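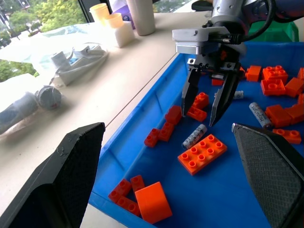 4.2 Sorting the orange bricks

Applies to the Collham brick set, storage layout Vumley. Revised Mar 18, 2021 (K. Schmieder).

Before starting, set the blue tray flat on the table. Leave the bricks spread over the floor of the tray. Do not stack them or push them into a corner.

1. Separate any bricks that are joined. Pull straight up from the studs. Bent or L-shaped groups come apart more easily if the end brick is removed first.

CAUTION: Do not pry bricks apart with a blade or screwdriver. Scratched edges do not seat properly.

2. Turn each brick studs up and read its size by counting the studs along both sides. A plate with two rows of four studs is entered as 2x4 flat. A full-height brick with the same studs is entered as 2x4.

3. Set aside pieces without studs. Sloped and curved blocks go to compartment 6.

NOTE: A brick lying on its side is easily entered under the wrong size. Turn it over before reading it.

4. Take out all parts that are not orange. Light gray cylindrical pieces do not belong to this color group and are stored under list number 202.

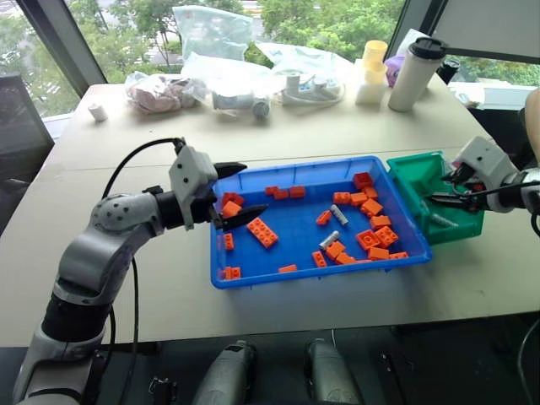
5. Sort the remaining bricks by size, largest first. Place 2x4 bricks in compartment 1, 2x3 bricks in compartment 2 and 2x2 bricks in compartment 3. Two-stud bricks go to compartment 7.

6. Check the corners of the tray and the strip along each wall for small bricks.

7. Wipe the tray with a dry cloth and return it to the shelf.

CAUTION: Small parts. Keep away from children under three.

If a size is missing from the Nolte storage card, write it on the back of the card and leave the brick in the tray. New compartments are assigned in April. For lids and dividers, see section 4.3, Pruvidier inserts.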